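Ticket 13: Puzzle cube sticks when top layer is turned
Posted in November by the Stollus toy library desk
Status: open, waiting on member

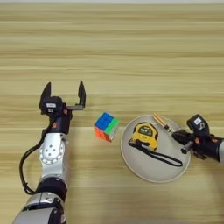 Fault reported
Member says the cube turns freely on two axes but the top layer catches after a quarter turn and has to be forced. Blue side up is worst. No pieces missing when it was returned.

Checked so far
- Wiped the outside with a barely damp cloth. No change.
- Turned the blue layer back and forth 30 times. Slightly easier, then caught again at the same spot.
- Popped the blue centre cap and slackened the screw by a quarter turn. Catching mostly gone, but the layer now feels loose.
- Tightened it back by half that amount. Better.

Next
One drop of Kiltano silicone lubricant on the core, leave for 10 minutes, then work every face. Please don't use cooking oil, it gums up the plastic. If it still catches after that, open an edge piece and look for fluff or a burr.

Update, 4.30 pm
Lubricant is out of stock here. Stavard branch has a bottle and will send it over. Loan extended by 7 days.

Recent tickets
Marble run, cracked funnel
Wooden train, loose wheel
Shaikh chess set, missing pawn
Jigsaw returned in wrong box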